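The Forty Lines Before the Grip

Monday, a little before nine, and Venkatesh Gowda is already annoyed at a timestamp. Coffee in one hand. Two gripper streams on his monitor, left and right, and somewhere in them a gap where the right one went quiet. He scrubs back. Scrubs forward. "There," he says. "See it? No, you blinked."

Plero makes software for robots that have to use both hands. It started in Gralbridge, in what used to be a tile showroom, and the product is called Lò - a planner, a controller and a pile of tooling that turns human demonstrations into something a pair of arms can try for itself. 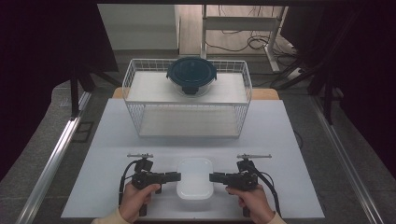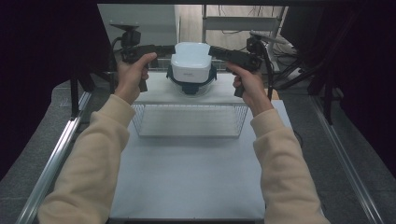
Two grippers, one white work surface: in both views the operator closes in from left and right.

The hard part, says Xóchitl Tlapale, is the agreement. She writes the control side. One arm reaching for a box is a solved-ish problem, she'll give you that. Two arms reaching for the same box is a negotiation. If the left jaw gets there early it shoves. If the right one then corrects for the shove, the left corrects for the correction, and you get what the team calls the wobble.

Early versions of Lò planned each arm seperately and stitched the paths together at the end. Lots of wobble. Now there is a single plan, built around the object, and each arm gets its share of it. Both hands wait at a point just short of contact until the planner is happy with the pair. Then go. The wait is 35 milliseconds at most, and Tlapale fought for every one of them.

"People do this wait too," she says. "Watch somebody pick up a full tray. There's a tiny hitch."

Perception is its own headache. Frosted plastic, clear glass, white things on white tables - depth comes back full of holes. Lò doesn't try to patch them all. It keeps a rough shape with a confidence attached, and the planner is allowed to be picky. Low confidence on one side? Slow down on that side, look again. Gowda's first attempt at this was so cautious that the arms would stop over a clear lid and simply stay there. He went to lunch. Came back. Still there.

Then the tooling, which gets no love at trade shows and eats most of the week. The May release shipped with 2434 demonstrations behind it, every one of them checked for dropped frames, clock drift and hands that wander out of view. Gowda's checker flags the bad stretches and puts them in a queue. A person still looks. He would like a person to look less.

Clock drift is today's villain. Left and right streams start together and slide apart, a hair at a time, and by the end of a long take the software beleives one hand moved before the other. Train on that and you have taught the arms to shove. His fix lines up the two motion traces against each other every 16 frames. It works on short takes. Long ones, he's still arguing with it.

A first customer, a kitchen supply warehouse in Vitstead, has the controller running on two stations. Lids and tubs, mostly. Tlapale drove up for the install and spent the afternoon on one stubborn parameter, the squeeze limit, which had been set for cardboard. She changed it, watched a few dozen tubs go by, changed it back halfway. Left it there.

Next on the list is recovery. What should the arms do when one side slips? Right now, Lò opens both jaws, backs off and replans from scratch. Safe, slow. Tlapale wants the steady hand to hold while the other regrips, and she has a branch that does it in simulation. Gowda has seen the branch. He has comments.

By ten he has found his gap. A buffer setting, his own, from last week. He fixes it, starts the checker again and goes to find more coffee.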